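El curso de clasificadores

Lahcen Belhaj llegó a Flulwood con la bolsa de la silla de carreras al hombro, aunque le habían dicho que no hacía falta traerla.

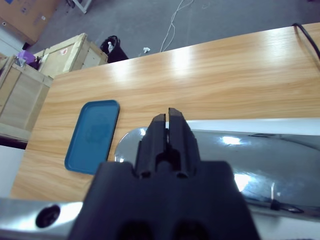
El curso era para entrenadores y él llevaba 11 años compitiendo. En la puerta del polideportivo una mujer buscó su nombre en la lista y no lo encontró. Miró otra vez, en la B y en la L.

– Vengo por el club Zatance – dijo Lahcen.

– Entonces está en la otra hoja.

Le dieron una carpeta, una botella de agua y una acreditación con el apellido mal escrito. Dentro había gente de varios países sentada en grupos. Lahcen se colocó al final de una fila, donde cabía la silla, y abrió la carpeta. La primera página decía que la clasificación de un atleta no era un juicio sobre su persona. La leyó dos veces.

A él lo habían clasificado en julio, de joven, en una sala sin ventanas. Un médico le pidió que empujara con el brazo derecho, luego con el izquierdo, y anotó algo. Nadie le explicó nada. A la salida, su entrenador, Lahlou, le dijo que lo habían puesto en una clase superior y que tendría que correr contra hombres que movían el tronco. Corrió contra ellos. Quedó octavo, séptimo y una vez cuarto.

La instructora pidió parejas para el ejercicio práctico. A Lahcen le tocó un chico de Zevow que entrenaba a un equipo escolar y tomaba apuntes de todo.

– Usted hace de atleta y yo de clasificador – propuso el chico.

– No. Al revés.

El chico se sentó en la camilla. Lahcen le pidió que levantara los brazos y que girara la cintura. Le sujetó la muñeca y le dijo que empujara. Antes de escribir el resultado le explicó qué estaba midiendo y para qué servía el número. Tardaron más que las otras parejas. La instructora pasó por su lado, miró el reloj y siguió hasta la mesa siguiente.

– ¿A usted se lo explicaron así? – preguntó el chico.

– Me dieron un papel.

Comieron en el pasillo, arroz con pollo en bandejas. El chico quería saber cómo se compraba una silla usada y Lahcen le habló de los aros, de las ruedas y de no fiarse de las soldaduras repintadas. Después fueron al coche, sacó la bolsa y montó la silla en el aparcamiento. El chico la empujó un poco con la mano para ver cómo rodaba.

– ¿Puedo?

– Pesas demasiado para ella, pero prueba.

Dio una vuelta torcida entre 2 furgonetas y volvió riéndose, con las palmas negras. A las tres los llamaron desde la puerta. Lahcen desmontó las ruedas, las metió en la bolsa y le pidió al chico que la llevara él.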